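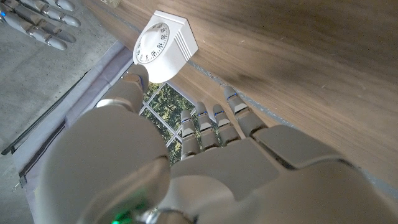

Medve wind-up kitchen timer, white

Wind-up timers are sold on a promise that I have stopped believing, namely that a spring and a bell will see you out. Some do. Plenty give up inside a couple of years, and a fair few were never accurate in the first place. The Medve is one of the better ones we stock at Wamosdale, and we still have reservations about it, which you'll find further down the page with the rest of the details.

It is a mechanical timer in a white plastic body. The dial is round and white, with a ridged knob to turn and small black numbers around the edge. There is no battery, no screen and no beep. You turn it, it ticks, it rings.

In stock. Usually sent out the same day if ordered before 2 pm.

What the maker says, and what we think

"Precise to the second." No. The marks on the dial are minutes, and no one with ordinary eyes and ordinary fingers is going to set it closer than half a minute either way. For potatoes that doesn't matter. For a soft egg it might, and for developing photographs we wouldn't sell it to you.

"Whisper-quiet movement." It ticks. You'll hear it in a quiet kitchen and you'll hear it on a desk. Kinga Kocsis in our packing room had one on a bedroom shelf for an evening and moved it to the landing. In a kitchen with an extractor going you won't notice it at all, so buy it for the kitchen.

"Long, clear ring." Clear, yes. Long, hardly. The bell on our test samples lasted 4 seconds from a full wind, and a touch less when set for short times. If you put the oven on and go out to the garden, you will miss it. We did.

"Built for life." The guarantee is for two years. Make of that what you like.

How we tested it

We bought in a case of 20 before agreeing to stock it, and Gergely Kovács ran the lot against a clock. Each was wound right round, brought back to the setting and left on the bench until it rang. He did that at short, middling and long settings, 163 runs altogether, because some of the samples were run more often than others when the results looked odd.

The short settings were the worst. Two samples set at five minutes rang well before they should have, and one of them did so every time we tried it. The long settings were better than we expected, most of them ringing within a minute of the clock. Three samples went back to the supplier. Of those, one ticked but didn't ring, and the other two were the early ringers.

Three out of a case is more than we like. We asked Medve about it and were told the batch had been checked before it left. That may be so, but we now wind every timer once before it goes out, and we'd suggest you do the same on the day it arrives and not on the day of the Christmas dinner.

Setting it

Turn the knob past the time you want, then bring it back. With a spring this small, a short turn doesn't always wind it enough to ring properly. The leaflet mentions this in very small type on the last side. Half the complaints we get about wind-up timers of every make come down to people turning straight to three minutes and letting go.

Don't force the knob back to zero to stop it early. It will go if you push, but you can feel it objecting, and a customer who did this daily sent us one with a stripped gear inside a year. Let it run down, or put up with the ring.

Shape and standing

The body is boxy and compact, tapering behind the dial, and sits on a flat base. We prefer this to the egg and tomato shapes, which roll. It has a set of parallel grooves in the side of the housing. We get asked whether these are where the sound comes out. As far as we can tell they make little difference; a tea towel draped over the side hardly changed the ring.

The base is smooth enough to slide on a polished worktop if you turn the knob with one hand and don't hold the body with the other. On a wooden table it stays put a bit better. There is no magnet. If you want one for the fridge door, look at the Drenar flat timer, which has its own faults (see that page) but does at least stick.

The ridges on the knob are worth having. Wet or floury hands can get a grip, and Ilze Hunt, who tests most of our kitchen things and has stiff fingers in the mornings, could turn this one when she couldn't turn the Moltell. She found the last quarter of the wind heavy going, though, and we would not call it an easy timer for anyone with a weak grip.

Reading the dial

Black numbers on white are about as plain as it gets, but they are small. From arm's length, fine. From the other side of a kitchen you'll be guessing, particularly under a yellow light. White on white also means that the knob and the dial run into one another a little at a glance. A coloured pointer would have solved it. We have said so to Medve twice.

Cleaning

Wipe it with a damp cloth and dry it. Don't put it under the tap and don't put it in the dishwasher. The grooves in the housing collect flour and grease, and a dry toothbrush gets most of it out. White plastic yellows if it lives next to a hob or in a sunny window. We have an older one in the shop kitchen that has gone the colour of weak tea on one side, still working.

How it compares

Moltell wind-up timer: louder, stiffer, costs more. The better choice if you are hard of hearing and have strong hands. Its accuracy on our bench was no better than the Medve's, whatever the box claims.

Drenar flat timer: thin, magnetic, quiet to the point of uselessness. Good for reminding yourself of something when you are already standing next to it.

Your phone: free, accurate, and can be set for several things at once. We sell timers and we would still tell you that a phone does the job better on paper. People buy these because they don't want dough on the screen, or because a child can see the dial moving and knows how long is left. Those seem fair reasons to us.

Comments from buyers

"Bought it for bread. It's fine. Rings a minute late on the long setting, always the same minute, so I set it a minute short." — Themba Zwane

"Nice plain thing, but I'd hoped for a proper bell. It's more of a rattle. Kept it." — Géza Vass

"Second one. The first stopped ringing after eleven months and was replaced without a fuss. I'd rather have had one that lasted." — customer, June

Questions we get asked

Can it be repaired?
Not sensibly. The housing can be opened if you are patient, but there are no spare springs to be had and the replacement costs less than an hour of anyone's time.

Does it come in other colours?
There was a red. The red had the same insides and a worse knob, and we dropped it.

Is it loud enough for a classroom?
For a small group at one table, yes. For a full room at work, no. Get the Moltell.

Can I leave it wound?
You can't really. Once turned, it runs. Between uses it sits at zero with the spring slack, and that's how it should be stored.

Will it survive a fall?
We dropped two from worktop height on to lino. One was untouched. The other carried on ticking but would no longer ring, so our answer is maybe.

Returns and guarantee

Unused timers can come back within 54 days for a full refund, including one that has been wound a few times to see if you like the tick. Keep the box if you can; a squashed one is fine. Faulty timers are covered for the two years of the maker's guarantee, and we deal with it here, so please don't post them to Medve yourself. Put a note in saying what it does or doesn't do, and at what setting. "Broken" on its own means Gergely has to run it at every setting before he finds the fault, and your replacement takes longer.

We don't cover stripped gears from forcing, or anything that has been through a dishwasher. We can tell.

Supplied with: timer, folded leaflet, card box.
Battery: none needed.
Postage: small parcel rate, or free if ordered with other kitchen goods.
Also on this shelf: Moltell wind-up timer, Drenar flat timer, oven thermometers, measuring spoons.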